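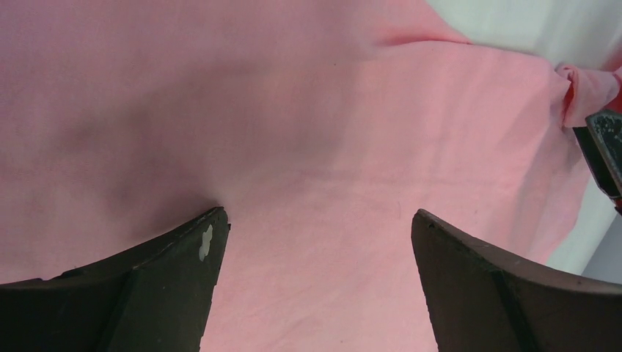

Section 3. Washing and Drying Fabric at Home Before You Cut It

Applies to cotton, linen and cotton blends sold under the Corkwood and Flerier labels. Wool and silk are covered in Section 4.

Bolts marked "pre-shrunk" still go through this section. The label tells you the mill did something. It does not tell you how much, and we have yet to see one that would put the figure in writing.

3.1 Before washing

1. Unfold the full length and look over both sides for stains, pulls and thin spots. Most stores will not take fabric back after it has been wet.
2. Mark a 500 mm square near one end, at least a hand's width in from the selvage. Use cotton thread in a contrasting color. Washable pens wash out, and some of the ones sold as washable don't.
3. Zigzag or overlock the raw ends. Pinking shears are often recommended for this. They slow the fraying a little.
4. Write down the width of the piece, selvage to selvage.

NOTE: Skip the vinegar soak. It is supposed to "set" the dye, and it does nothing useful for the dyes found on ordinary cotton. Salt is no better.

3.2 Testing for color loss

1. Wet a corner with warm water and press it between two layers of white cloth for 3 minutes.
2. Check the white cloth in daylight.
3. If there is any color on it, wash the piece alone. Repeat the test after the first wash.

Color-catcher sheets may be used, but a sheet that comes out clean proves very little about the next wash.

3.3 Washing

1. Set the machine to the warmest temperature you will ever use on the finished item. For most people that is warmer than they plan on.
2. Use half the normal amount of detergent. No softener.
3. Load the fabric loosely. Pieces longer than the drum can turn freely should be washed by themselves.
4. Run a full cycle. The 30 minute quick wash is too short to shrink anything reliably.

CAUTION: Do not leave wet fabric sitting in the drum. Creases set in heavy cotton can stay visible after ironing.

3.4 Drying and measuring

1. Dry the fabric the way the finished item will be dried. If it will ever go in a tumble dryer, it goes in now.
2. Take it out slightly damp and press with an up-and-down motion. Pushing the iron along the cloth stretches it, and your measurement will be wrong.
3. Let it cool flat, then measure the thread square in both directions.
4. Subtract the new length from 500 and divide by 5. The result is the shrinkage in percent.

Worked case: on a Pomositz linen blend sold as stable, one side of the square came out at 492. That is 1.6 percent, and the piece went back in for a second wash. It shrank again.

NOTE: Repeat 3.3 and 3.4 until two measurements in a row match. The leaflet packed with the fabric may say one wash is enough. Measure anyway.

For patterns with a fitted waist, go to Section 5 before cutting.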